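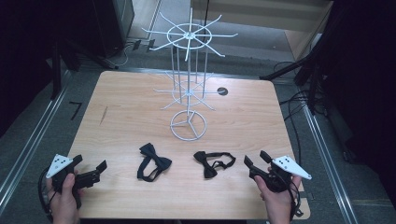

Bow ties, a spinner rack and one very handsome table

Hello again from the Werkwood shop! 18 September 2019 already, and I still have summer stock sitting in the back hall, so let's get straight to the accessories corner, which has eaten up most of my month.

For anyone who missed the last newsletter, I've been wanting a proper spot for the small stuff. Bow ties, mainly. They've lived in a drawer for as long as I've sold them, and a drawer is a terrible place for a bow tie. The straps work their way around each other, the wings get squashed under whatever I toss in on top, and then somebody asks for a plain black one the night before a wedding and I'm standing at the counter picking at knots with my fingernails.

So I bought a spinner rack. It's white wire, it stands on the tabletop, and it has spokes that tip up a little at the ends so things don't slide off (in theory!). The top tier is the big one and there's a smaller one underneath. I went back and forth between white and black for way too long, and I'm glad I went white. Black ties on a black rack would have been one big shadow.

I started with the plain black ones, the matte fabric kind from Prulari. They're pre-tied with a strap, and they're what most of you come in for anyway. My plan was to hang them by the strap, one to a spoke, with the bow facing out. Before they go up I lay them flat on the table and fuss with them a bit – you pinch the knot, puff out each wing with a thumb, and let the strap fall in a loose loop. Please don't iron them. I did that once with a polyester one and I'd like to never talk about it again.

Now the table. A few of you have asked where it came from, and it's from the Jutarance closeout last spring. Light wood top, rounded corners, and one of those little black cord holes that I will probably never run a cord through. I'd been looking at a dark one from Hrubý, but I kept coming back to this one, and I think it was the grain that did it.

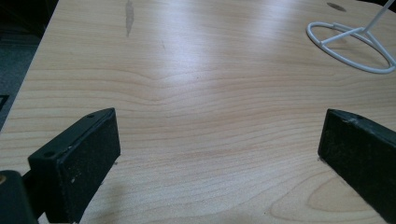 I do want to keep most of it clear, though. My instinct with any flat surface is to fill it, and by October I know I'll be tempted to add a basket of pocket squares, then a mirror, then a bowl of cuff links, and then you won't be able to see the ties at all. The rule for now is rack near the middle and nothing else that lives there permanently. You need somewhere to set a tie down while you look at another one! I always hated shops where you had to hold everything.

There's a small dark scuff on the left side of the top, and I've tried dish soap and a pencil eraser on it so far. If you have a trick that won't dull the finish, send it my way. I'm a little scared of those white sponges on anything with a sheen.
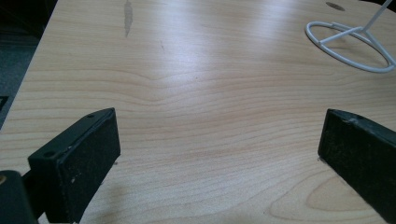

The tabletop grain, with the overhead lights on.

One question for you before I go. Would you rather see the colored ties mixed in with the black, or given the lower tier to themselves? I'm leaning toward the lower tier, but those spokes are shorter and I worry about the straps bunching up. Reply to this email or just tell me next time you're in. The velvet ones should be here in October, and I'm saving them a spoke or two up top.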